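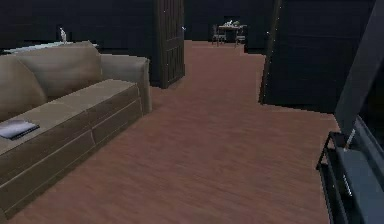

One passenger told us that she did not mind the long crossing to Itorness, but she did mind arriving there at a quarter past nine in the evening, with the last bus already gone. Several others said almost the same thing, in different words. We begin with this remark because it changed the direction of our project. At first we wanted to study how people choose between ship and train. After the first afternoon in the harbor we understood that the choice was mostly clear for them, and that the difficult part of the trip was the connection.

The Missing Hour: Connections Between Ferry and Bus on the Route Namley - Itorness

Project report, course in Travel and Transport
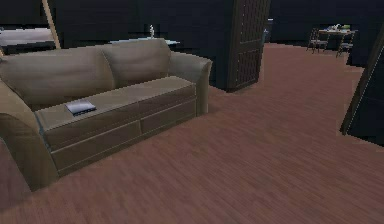
Written by: Project Group 2, Moura campus
Submitted: 2019-02-19

1. Background

Namley is a harbor town with 2,000 inhabitants. The ferry to Itorness leaves from the old pier twice a day in summer and once a day in winter. From Itorness a regional bus continues inland to Moura, where most of the schools, the hospital and the railway station are found. A traveler who wants to reach the railway must therefore use the ferry and the bus on the same day, or sleep one night in Itorness.

The ferry and the bus are run by two different companies. Each one prints its own timetable, and the two timetables change on different dates. The ferry changes to winter times at the beginning of November. The bus changes later in the same month. Between these dates the evening bus leaves before the ferry arrives, and this is the "missing hour" in our title.

Tickets for both parts can be bought in the app Hodix. The app shows the ferry and the bus on separate pages, and it does not warn the buyer if the connection is not possible. We tested this ourselves, and we could buy the two tickets for the same evening without any message.

2. Questions

We wanted to know how passengers plan the connection, which source they trust when the sources disagree, and what they do when the bus has left. We decided not to study prices. Prices were in our first plan, but the supervisor thought that the work would become too wide, and we agree with this now.

3. Method

We handed out 400 paper questionnaires on board the ferry during November. The questionnaire had one sheet, printed on both sides, and could be filled in with a pencil. We received 364 questionnaires which could be used. The rest were empty, or the answers on the back side were missing.

We also talked with passengers in the waiting room in Itorness. These talks were short and we did not record them. We wrote notes directly afterward, so the remarks in this report are given in our words and not in theirs.

A weak point is the weather. On the days with strong wind the ferry was canceled and we have no answers from those days, although these passengers probably have the most to tell about missed connections. Another weak point is the language. The questionnaire was only in English, and some older passengers asked their family to help them. We can't know if the answer is then from the passenger or from the daughter.

4. Results

4.1 Planning

The most common way to plan was to ask somebody who had made the trip before. The printed timetable came after this, and the app came last among the older passengers and first among the students. Many passengers had a timetable at home which was from an earlier season. One man showed us his, folded in his wallet, and it was from a year when the bus still stopped at the pier.

When the sources disagreed, most passengers trusted the ferry crew. We asked the crew about this in a friendly way - they answered that they do not get the bus times from the bus company, and that they look at the same board as everybody else.

4.2 Waiting

Passengers who had missed the bus usually called a relative or shared a taxi. Sharing a taxi was easier in the waiting room than on the pier, where people went quickly away in the rain. A smaller group stayed overnight in rented rooms close to the harbor. These passengers were more satisfied than we expected. They wrote comments about breakfast, about a quiet evening, and in one case about a very good fish soup.
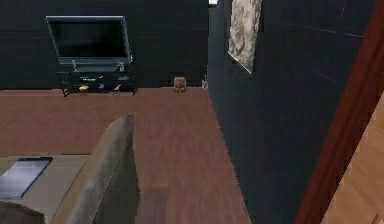

Fig. 1. Television on a low black stand.

Those who had planned the night from the beginning were the most satisfied of all. For them the stop was a part of the trip. Those who had to find a room late in the evening wrote shorter and more angry comments, also when they slept in the same house.

4.3 Luggage

Luggage was not in our questions, but it came up in the free comments so often that we include it. The walk from the pier to the bus stop goes uphill, and the sidewalk is narrow. With a suitcase and a child it takes much longer than the timetable allows. Several passengers send the strongest person ahead to ask the driver to wait. The drivers often do this, but they are not required to.

5. Discussion

Our results suggest that a common date for the winter timetable would remove the largest problem. It would not need more buses or more staff. We sent this suggestion to both companies before the report was finished. The bus company answered that the date depends on the school calendar in Moura. The ferry company has not answered yet.

A sign at the pier with the next bus departure would also help, especially if the walking time was written on it. In the app, a simple line of text such as "the bus leaves before this ferry arrives" could be enough.

We are more careful about the overnight stay. It is tempting to recommend it to everyone, because the comments were so positive, but many passengers travel to the hospital or to work and can't lose an evening. For vacation travelers it is worth mentioning on the ferry's own pages, together with the telephone numbers of the rooms.

6. Further work

The same questions should be asked in summer, when there are two ferries and more visitors who do not know the place. We would then translate the questionnaire, and place the box for the answers near the exit - in our study it stood beside the coffee machine, and two sheets had to be dried before we could read them.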